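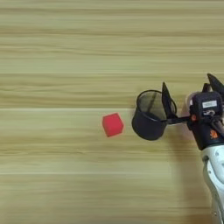 Huia Ellery wrote in to ask whether teaching the arm to do her tidying meant she'd now be paid to watch it tidy. Broadly, yes. Her line manager at Plondska prefers "supervise", and there is a form for it.

What follows is how we bring a desk arm into a packing office at Merrick without upsetting the people who were already packing. Allow one morning and more tea than you think.

Step 1: Ask whoever does the job now
Sit with them for a full shift and write down what they do, including the bits they swear they don't do. The official procedure at Merrick ran to 33 lines. The real one had 5, and two of those were about where to put your elbow.

Step 2: Start with a cube and two pots
Keep the real stock well away. A red cube, a mesh pen holder and a plastic cup will show up most of your mistakes, and the cube doesn't send complaints to Videtti. Let the staff choose where things go. They will put them somewhere awkward, and they'll be right to. 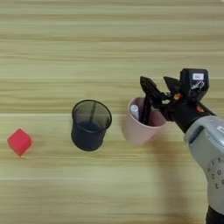 Step 3: Agree who presses stop
Everyone within reach of the table does, with no permission needed and no sarcasm afterwards. Put it in writing before the first run.

Step 4: Rewrite the job before the rota
We did these two in the wrong order in January. The rota said "robot" and the humans went for lunch. Someone still has to refill, check and sign off, so give that work a name, a grade and a chair. 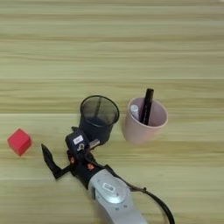 Cube, mesh holder and pink cup, with the arm in front of them.

Step 5: Keep the old way going
Leave one bench manual for the first 600 items. Ours stopped at 598 when the labels ran out, and Miltance still brings it up.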